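Trutier hand-held gripper: a review after 70 demos

I was ready to be let down by the Trutier. We've tried teaching our arm with a joystick, and it took me ages to get through one simple pick. With this you just hold the gripper, squeeze the jaws and do the job yourself while it records. What a difference! 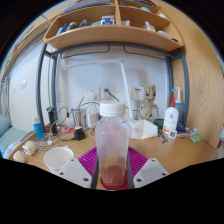 Skokano Robotics Club – Home Tasks Team

My first job for it was a plastic bottle with a screw cap, on a regular crowded desk, cables and all. I recorded 70 demos in one sitting and my wrist was fine (Jayson Rivera has bigger hands and found the handle a little short).

The ribbed pads are my favorite part. Smooth clear plastic is a pain for our older jaws, and these grip it without a hard squeeze. The wide view is great too – you get the bottle and plenty of the desk behind it.

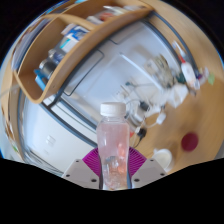 Bottle between the magenta pads, shelf and desk behind.

Gripes? The software took me 2 tries to install, and the manual skips calibration completely. Erlinda Javier ended up writing our own page for it. Spare pads only come as a full set, too.

I'd still buy it again tomorrow. Mugs are next on my list.

Charito Cabrera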